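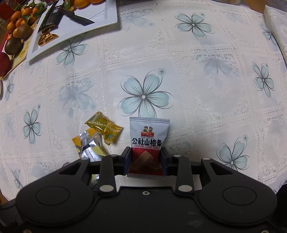

Hawthorn strips and a meltykiss, on the lace cloth.

22 Jun 2019

Spent most of today on the snack drawer and the big table. I had been putting it off since we moved the furniture back, and Mohit Pal is coming to stay for 4 nights, so it had to be done.

The white tablecloth went on first. It's the lace-patterned one with the big slanted squares and the little dotted holes along the bands. I tried it lengthwise and it hung too low on the window side, then I turned it and it was fine. I did the same thing last time and should write on the bag which way it goes. There's a crease down the middle from being folded since December that I couldn't press out. I put the fruit bowl on it for an hour and that helped a bit.

Then the drawer. It is the deep one under the counter where everything goes that doesn't belong anywhere else, and for a long time that has meant sweets. I took it all out and put it on the chair in two bags, one for keeping and one for throwing away. Most of what was at the bottom was wrappers. I must be putting them back in the drawer instead of walking across to the trash. A couple of ginger chews had gone hard and I threw them out. There was also a receipt from Husden for 27.16, no idea for what, and the key to the old bike lock – I looked for that key all spring.

The hawthorn strips were a good find. The packet is grey-white at the top and red at the bottom, with two small cartoon figures in caps. The big black characters say 公社山楂条, and the last three are the hawthorn strips part. I had thought we'd finished them. They came in a bag of mixed snacks from the grocery next to Terholm, which I only go to when I have to pick up something from the repair desk. I like them better than most candy. They are sour first and then sweet, a little like fruit leather but grainier, and they stick to the back teeth. I remember the first time I had them, at my aunt's, when I ate so many that I didn't want dinner and got told off for it.

I also kept the meltykiss in the gold wrapper. I don't know how old it is. The crumpled silver and yellow wrapper lying with it went in the trash afterward.

Lunch was soup from the freezer and the end of the rye bread. I ate it standing up so I wouldn't have to clear a corner of the table.

In the afternoon I washed the drawer out with warm water and dish soap. Something sticky had run into the back left corner and I had to work at it with an old toothbrush. I left the drawer on the balcony to dry and cut a new liner for it from the roll of brown paper. The first piece came out too short. I used it for the spice shelf, so that got done too, or half done – I haven't wiped the jars. The cumin jar has lost its label again. I know which one it is by the smell, but I should write on the lid.

The drawer runner is still loose on the right. I tightened the two screws I could get at and it's better, but it catches if I pull fast. Fagundes has the runners and I wrote the part number on the pad by the phone, number 767. They close early in summer, so I'll have to call before going over.

Mohit phoned a little after four. He's on the later train now and will get in after dark, and he asked if he should bring anything. I said no, then called him back and said coffee filters. He wanted to know if the spare room still has the green lamp. It does, but it needs a bulb. I checked the box in the hall closet and there were only the small ones left, the kind for the oven, so I walked down to Zukum and bought two bulbs and a pack of dish sponges. The bulbs have gone up again. It had started to rain by the time I came out and I waited 15 minutes under the awning with a man and his wet dog.

I made up the bed in the spare room with the blue sheets. One of the pillowcases has a tear along the seam, so I put that one underneath. I aired the closet and moved my winter coats to the left end of the rail so he has somewhere to hang a jacket. The window in there sticks a little, same as always in wet weather. I'll have to tell him to lift it and then push.

Put the drawer back in after supper. It has room in it now. Tea is on the left, the sweets are in the old biscuit tin on the right, and batteries and string are at the front. I gave the rubber bands their own jar. I don't expect it to stay that way past the end of summer, but it closes properly for now apart from the runner.

Had two of the hawthorn strips with my tea. They were still good, a little dry maybe. The rest I closed with a clip and put in the tin for Mohit to try. He says he doesn't like sour things, but he ate most of the rhubarb last time he was here – straight from the pot – so we'll see.

To do tomorrow: bulb in the green lamp, wipe the spice jars, call Fagundes, bread, milk, eggs. Take the trash down early. Find the second towel.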